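Prisis
A plain-text word list of everyday household vocabulary, with notes on how people really say it

README, version 7

What it is

Prisis is a list of words for things in and around the home, together with the other words people use for those same things when nobody is grading them. Sofa, couch, settee, davenport. Faucet, tap, spigot. The thing you use to change the channel, for which we hold 46 separate names, several of them printable.

It started as a way to settle an argument in the town of Brudby over whether a hassock and an ottoman are the same object. The argument has not been settled. The list kept going.

The whole collection is text. There is one main file, one file of notes, and a changelog that gets grumpier the further down you read.

Who it is for

People who write instructions, crossword setters, translators, folks who run small secondhand shops and would like their listings to be found, and anyone who has married into a family that calls the refrigerator something else. We have also heard from a novelist who wanted to know what a woman in her eighties would call a dish towel. We gave her several answers and she used none of them.

Files

words.txt
The main list. One entry per line, fields separated by tabs. If your editor turns tabs into spaces, please teach it not to before sending us anything.

notes.txt
Longer remarks, keyed to the entry number. Most entries have no note. The entry for "whatnot" has a note longer than this README.

changes.txt
What changed and when, and who complained.

Fields in words.txt

entry: the number of the entry. Numbers are never reused, even when an entry is deleted in disgrace.

head: the headword, lowercase, singular. "Scissors" is in the plural and we will not be taking further mail on it.

other: other names for the same thing, separated by semicolons, in no order that means anything.

room: where the thing is most often kept. One value only. See "Rooms" below for the trouble this causes.

region: where the person who gave us the word grew up, as they told it to us. Many left this blank. One wrote "all over," and we have kept it.

age: the age group of the speaker, in bands of ten years. The top band is "60 and up," which has drawn remarks from people in it.

sure: 1 if two or more people gave the word without knowing the other had, 0 if we have only one person's say-so.

How the words were gathered

By mail, by phone, and by leaving a notebook on the counter of the Noonan hardware store with a pen on a string. The pen was stolen twice. The notebook was the best source by a wide margin -- people waiting for a key to be cut will tell you anything.

Callers were asked to name an object from a spoken description. "The soft thing you put your feet on." "The flat thing under a hot dish." We avoided showing people the object whenever we could, as they tended to read us the label. Entries 300 through 360 were done the other way, from catalogs, and they are noticeably stiffer. They say things like "occasional table." In all our years of asking, no caller has ever volunteered "occasional table."

Spelling was left as the person gave it, then a standard spelling was added to the other field. This is why "chester drawers" appears as a name for "chest of drawers." It is a real word in real use and it stays.

Rooms

The room field takes one of kitchen, bath, bedroom, living, hall, porch, garage, or other. Every object gets one room. This rule was made in an hour of great confidence and has been regretted ever since, mostly on account of the things that get carried about and put down wherever there is a flat place. Reading glasses are "living." Scissors are "kitchen." Laptop was "other" for two versions and then moved to "living," on the grounds that people set them on the furniture there.
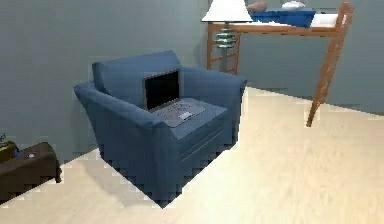 Entries 112 (armchair) and 518 (laptop), both filed under "living."

Armchair, by the way, is one of the entries that gave us the most grief. Some people will use "easy chair" for any armchair at all. Others keep it for one that reclines, and a third party keeps it for the one their father sat in and will hear no other use. "Club chair" came in several times from people who then could not say what made it so. We have put all of them in the other field and let the note carry the dispute. The note is worth reading if you like seeing grown adults be firm about padding.

Words for the arms themselves are a smaller mess. "Arm," "armrest," and "the side" all turn up. The little cloth that goes over the arm has its own entry, with two names, one of which most people under 60 took for a kind of insect.

What is left out

Brand names, unless the brand name has become the plain word, in which case we left it in and lowered our voices.

Tools. There was going to be a tools section. The contributors from the hardware store took it over, it grew larger than the rest of the list, and it now lives separately under the name Trarurcombe, where its keepers are happy and do not return our letters.

Words for people and pets. Several contributors filed their husbands under "living." These were removed.

Food, except where the same word names the food and the dish it is cooked in. "Casserole" is in. It was a long afternoon.

Known problems

The region field leans heavily toward places near a Noonan store. If you want to know what people call a porch swing far from one, you will be guessing, and so would we.

The sure field is only as good as our belief that people did not talk to each other. In Brudby they talk to each other constantly. Treat a 1 from there as a strong rumor.

Entries 201 and 202 are both "throw." One is a blanket and one is a rug, and every attempt to merge or rename them has made things worse. Sorting the file by headword puts them side by side, where they look like a mistake. They are a mistake, but a considered one.

The other field for "remote control" is long enough to upset some spreadsheet programs. If your columns look odd from that line on, widen them or go for a walk.

"Dresser" means a bedroom piece to some of our speakers and a kitchen piece to others. The room field, as explained, permits one answer. It says bedroom. The kitchen people know how we feel.

Age bands were added in version 3, so anything older has a blank there. We tried phoning people back to ask. It went as you would expect.

Using it

You may copy, change, print, and sell the list. If you print it, please say it came from Prisis and which version you used. If you build a quiz out of it, please do not send us the quiz.

Do not use it to decide what the correct word is. There is no field for that. Several users have asked for one, and each had a clear idea of what should go in it.

Sending in words

Write the thing, what you call it, where you grew up, and your age band if you care to share it. A sentence on who else in your house calls it that is useful. A sentence on why everybody else is wrong is less useful, though we do read them.

One word per line, please. Corrections should give the entry number, since "the one about the lamp" fits more entries than you might think.

New entries are read through in January, when the weather keeps people in and tempers are even. Corrections go in whenever there are enough to be worth the bother.

Upkeep

The list is kept by Eoin Ó Gríofa, who answers mail slowly and says "press" for what you would call a cupboard. This has been noted in the file (entry 88) and he has been asked to stop editing that one himself.

Changes in version 7

Added names for the drawer that has batteries and string in it. "Junk drawer" remains the headword.

Split "stoop" from "steps."

Moved laptop to "living," as above.

Removed a second entry for "doily" that was the first entry for "doily" spelled with more feeling.

Hassock and ottoman: still two entries, each listing the other.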